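Kastirside Brake Van Stove Kit

Back in stock for May, and I'm very pleased to see it! I've been making the Kastirside stove kit in my workshop at Ovton for a good few years now, and it's still the thing I get the most letters about. If you've got a brake van under restoration and there's just a rusty ring on the floor where the stove used to be, this is probably what you're after.

The kit gives you the body, the top plate, the door with its hinge pin, the grate, the guard rail and the first length of flue. It all comes as castings and cut plate, cleaned up and drilled, so what's left for you is bolting it together and sealing the joints (fire cement isn't included, as the tubs don't travel well). You'll need 16 bolts for the body and they're in the bag with the drawings.

I drew the pattern from a battered old stove out of the Bruvholm van, which had lost its door but was otherwise all there. The overall height is 843 mm to the top plate. Do measure your van before ordering, please, especially if the floor has been renewed, because the flue has to meet the hole in the roof and I can't bend cast iron for you. 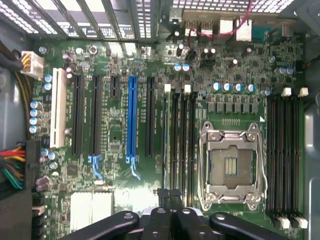
Flue positions are the bit people ring me about most, so I've put together a small drawing program that you can have free with any kit. You type in your floor-to-roof height and how far the stove stands from the end wall, and it prints the flue run on ordinary A4 sheets to tape together. It's nothing fancy and it doesn't want a modern machine. Any old desktop will do, the sort with a grey metal case, a green motherboard and a couple of USB ports on the back to plug the printer into. If you haven't got a computer at all, send me the two measurements and I'll post you the sheets.

There are two door patterns. The plain one is what most people have. The Mahama door has a raised rim and a slightly bigger air slide, and I think it draws better on damp coal, though I'm biased as I like the look of it too. Same price either way, just say which when you order.

Weight and delivery: the kit goes out on a pallet in 3 boxes. Somebody will need to be in to sign for it, and the box with the body in it is a two-person lift.

Price: £1,010 including the drawings. Carriage is extra and depends where you are. Spare grates and hinge pins are always on the shelf. I'm in the workshop every day but Sunday, and mornings are best for the phone.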